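How I Clean a Glass Table With a Scrap of Fleece

Thu 28 December

If you have a glass table you already know the problem. You wipe it, it looks great, the sun comes in, and there are the streaks again, like you never touched it. I've had a round one for years (a Clukholm, bought secondhand, heavy as a boat anchor) and I have tried paper towels, newspaper, coffee filters and one of those rubber squeegees that only really works if your table is a window.

What I use now is a piece of fuzzy fabric from the remnant bin. Mine are offcuts from Guzmán, the fabric store downtown, and they cost 80 cents apiece back in October. I bought 3 of them and I'm still on the first two!

What you need

A fuzzy cloth, washed
A spray bottle
White vinegar and plain water
A second cloth for drying, same kind is fine

First, wash the cloth before it ever touches the table. New fleece sheds like crazy and you'll spend your evening picking lint off the glass. Warm water, a little soap, no fabric softener. Softener leaves a film, and the film goes right onto your table.

Next, clear everything you can. I push a tray or whatever else has to stay over to one side and do the table in halves.

Fold the cloth into a rough rectangle so you've got a good thick pad. Don't fuss over the folding. Put it down near the middle of the table, press, and work out toward the rim in overlapping circles. 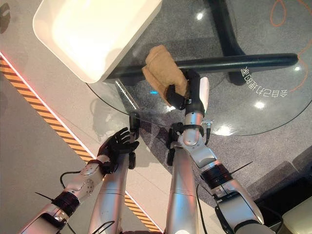 Marisela wrote in to say she goes the other way, rim first and then the middle, since all her fingerprints are on the edge and she'd like them gone before she starts dragging anything around. She also skips the vinegar and uses only water that's been boiled and cooled.

I tried it her way and for a really grubby rim it does work better, so go ahead and switch if you have kids who hang on to the table. I still like the vinegar, though. My mix is one part vinegar to 3 parts water. Spray the cloth and leave the glass alone, or you get little puddles running off the side and onto your socks.

Go easy on the spray. Two squirts is plenty for half a table. When the pad starts to feel draggy, open it up, find a clean part and bunch it back together. A nubby fabric is nice for this, with lots of little curls to grab the dust, and it squashes into your hand so you can really lean on a sticky spot. 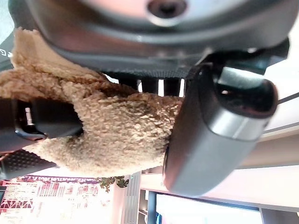
For dried-on stuff (jam, candle wax, whatever that was after Thanksgiving) lay the damp cloth on it for 15 seconds and then rub. Wax may need an old plastic card first, held nearly flat. I don't use a blade on mine, I'm too clumsy.

The edge gets its own pass. Pinch the cloth over it so you're getting the top and the underside together, and walk around the table. I feel silly doing this but it's the quickest way I know.

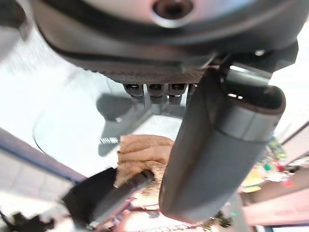 Then dry it. Take the second cloth and buff in straight lines, all one direction, and crouch down so you're looking across the glass at the light. Any streak will show up from down there. Breathe on it, buff it, move on.

Wash the cloths when you're done, 40 minutes on a gentle cycle, and hang them up. The dryer makes the curls go flat and scratchy. I keep mine in a Larico tin under the sink, away from the rags I use on the stove, as one greasy wipe will ruin a whole table's worth of work.

Next up I'm doing the base, and the hard water ring on my Staturmont vase, if I ever get it to budge.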